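Has anyone kept a Skuvier past the free trial? Is it worth it for stocking a drug cart?

Posted by Graziella Marino in Care settings > Equipment and gadgets
5th September

Hello all, long-time reader, very occasional poster. I look after supplies at a small rehab clinic and we're in the middle of a trial with a Skuvier, the one on wheels with two proper hands. It comes through a leasing outfit called Bundedano, who I'd never heard of before August. The trial is 14 days and we're a bit over halfway, and I have to tell my manager yes or no before they come to collect it (or don't!). I've read everything on the Bundedano site and it's all lovely smiling people and no detail, so I'm asking here.

What we're using it for is dull. We have a drawer cart in the treatment corridor and it needs topping up and checking every day: is everything in the right drawer, is anything out of date, has somebody shoved the plasters in with the creams again. It eats a good chunk of somebody's afternoon. Nothing controlled goes in there, before anybody panics. For the trial we're using a spare cart against a wall in the back room, with old boxes we'd have thrown out, so it can drop whatever it likes.

The price, for those who always ask: it's £940 a month, minimum term three months, plus a one-off £2090 for set-up and training. The set-up fee is waived if you sign before the trial ends, which makes me feel hurried, and I don't like feeling hurried.

What it's good at

Boxes. I was ready to be unimpressed, but give it a small cardboard medicine box and it's fine. We put a mixed bag in the top drawer on purpose, boxes of different sizes and one of those little round glass jars with a gold-coloured lid, and the boxes come out in whatever order you ask for and go where you want them. It's slow, mind. I can do the drawer in the time it takes to do one box. But I've got other things to do and it hasn't, so I'm less bothered about that than I thought I'd be. My colleague times it and sighs. I just go and answer the phone.

It was also good at telling me when it wasn't sure. You get a message on the tablet saying it can't tell two packets apart and would you please come and look. I'd much sooner have that than a guess.
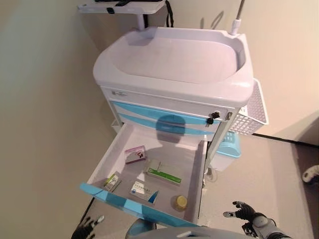

What it's not so good at

The jar. It can get its fingers round it but more often than not it nudges it along first, and then it has to start the whole business over again. Twice it's rolled the jar into the corner of the drawer and given up, very politely. The Bundedano trainer said this is "known" and there's a better grip coming, and when I asked when, he changed the subject.

Flat things are nearly as bad. Anything card-shaped lying flush on the bottom of the drawer, it sort of scrabbles at it. A person would get a fingernail under. It doesn't have fingernails.

And locks. Our cart has keys, and somebody has to turn them for it, so somebody has to be there at the start anyway. I had pictured it getting on with things at seven in the morning before any of us were in. That's not happening.

What I can't make my mind up about

The floor. Our back room has cables across it (I know, I know, I've been told) and every time the thing moves I'm watching the wheels. The trainer said to keep the floor clear and left it there. The leaflet says the same in four languages. Nothing about what it does if the floor isn't clear. Does it stop? Does it roll over the cable? Does it pull it along? I haven't been brave enough to try it, because if I break a trial unit I'm fairly sure I know who'll be getting the bill.

Then there's the hands when it's resting. They hang down quite low when it's parked and I keep thinking someone will catch a trouser leg or a lead on those fingers. We get people in here on crutches. Has anyone found a setting for parking it with the arms tucked in?

So, three things really. Would you pay for it for this sort of job, is there a fix for the jar, and what do I do about the floor and the hands? Sorry it's so long. Photo of the hand over my disgraceful cables, go on, tell me off.

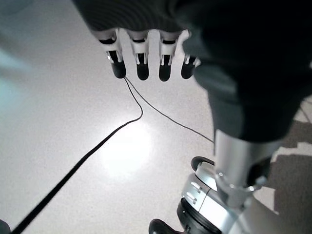

Iker Toledo

I won't tell you off, my workshop is worse. We've had a Skuvier since the spring in a dental supplies stockroom, so not the same thing but near enough, and we also went through Bundedano. Taking your questions in the wrong order.

Floor first. Ours does stop for big things: a box, a bin, a foot. For a cable I wouldn't rely on it at all. We had one instance of it driving over an extension lead and carrying on as though nothing had happened, and the lead was all right, but a thinner one might not have been. What we did was run everything along the wall and tape it down, and where a lead had to cross we bought one of those rubber ramps with a channel in the middle. Then we found the ramp was too steep and it refused to go over it! So get a low one. Measure before you buy, ours is now a doorstop.

You can also draw no-go areas on the map in the tablet. It's under the room name, then the pencil. It took me ages to find because the pencil is grey on grey. Draw them a good bit bigger than you think you need, as the map goes by the middle of the base and the arms stick out past that.

Arms: yes, there is a tucked position. It's called "travel pose" in ours and you have to pick it as the default in the parking menu, otherwise it just lets them hang where they were when the last job finished. It still isn't what I'd call compact. If you've got people on crutches I'd park it behind a door, travel pose or no travel pose, and switch it off at the end of the day.

The jar. Two things helped us with little round pots. One is a non-slip mat cut to fit the drawer, the cheap rubbery stuff you put under rugs. Pots stop sliding and it gets hold of them first go most days. The other is a divider so the pot has something to lean on, because if the pot can't run away, the fingers close on it instead of pushing it. Leave a finger's width each side or it can't get in. For your flat packets, stand them up on edge between dividers like index cards. That changed everything for us, and the humans like it better as well.

Would I pay for it? We do, but we run it for most of the day, on shelves as well as drawers. For a single cart I think it's a lot of money. You're at £940 a month to save part of one person's afternoon, and that person still has to come and turn the keys and sort out the jar. If there are other jobs you could give it, that changes the sums. Linen, maybe? Post?

On the waived set-up: ask them to put it in writing that it stays waived if you extend the trial. They did that for us without any fuss – I just asked. I suspect the deadline is softer than it sounds.

Admasu

we had one, sent it back. too slow, and the tablet kept logging out. get a student in for the summer

Honier Stores Team

I'm one half of a two-person stores team at a group of care homes (the other half refuses to have an account on here) and I'd like to stick up for it a little. We were just as undecided as you and took the three months in the end. I'm glad we did, but I'd have a few questions ready for Bundedano before signing anything.

Ask who pays if it breaks something of yours, and who pays if something of yours breaks it. Those are separate clauses in our contract and they're pages apart. Your cable worry falls right between them, so get them to answer it by email, in plain words, with the word "cable" in it.

Ask what happens at the end of the three months as well. Ours rolled on to a fourth month by itself because I missed the notice period, and that was an expensive bit of not reading.

Ask about fingertips too. The rubbery ends wear. We were sent a spare set free but only after I'd rung up, and the pots and jars went noticeably better with new ones on. If your trial unit has been round a few clinics before yours, it's possible you're judging the jar on tired fingertips. Worth a ring tomorrow while you've still got days left.

Agree with Iker on the mat and on standing things up. I'd add that you should tell it about one drawer at a time. When we gave it a whole cart in one go it muddled itself and we got a string of those "please come and look" messages, so I was walking back and forth all day and got crosser and crosser. One drawer, finish, next drawer. Much calmer for everybody.

Not sure I'd do it for one cart, though. We have carts on every floor and that's the only way it pays for us.

Graziella Marino

Oh this is so helpful, thank you both (and Admasu, point taken about the tablet, ours has done it too). Found the travel pose! It was exactly where Iker said, grey pencil and all. I've cut up a bit of rug mat for the top drawer and I'll try the jar on it in the morning, and I've emailed Bundedano about the fingertips and about extending. I've used the word "cable" more times than is polite. My manager is now asking whether it could do the linen cupboard, so I may be back with another long one.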